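Household Diary, Prestby House
10/2/26

The morning was given to the breakfast table in the lower room. The household rules, last revised in May, ask that the table be set back in order before the room passes to its next use, and the entry for the day is made accordingly.

Bread was supplied by Kisus, as is usual at the end of the week. The order was for 4 loaves and the invoice was found correct. The toaster keeps its place at the right of the table – the house has agreed that it should not return to the pantry shelf, where the door strikes it.

The blue towel was folded lengthwise and laid toward the back. Crumbs are to be brushed toward the near edge and never under the toaster.

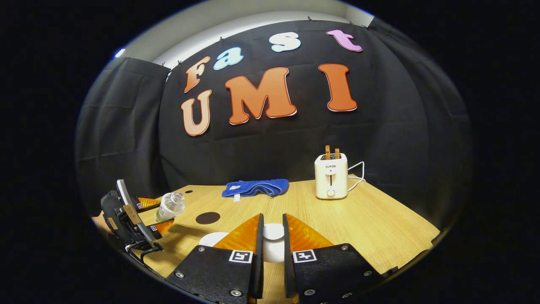
Matters for the Afternoon

The black curtain is to be brushed down on both sides and its clips looked over. The lettering remains up until further notice.

A letter was received from Grurent concerning the table linens. The firm proposes 50 napkins in plain white, at a price the house considers high. A reply will be sent after the weekend, and the older stock in the Ibrahim Room will be examined first.

Toast was served until nine. The marmalade is low – one jar to be brought up from the cellar before supper.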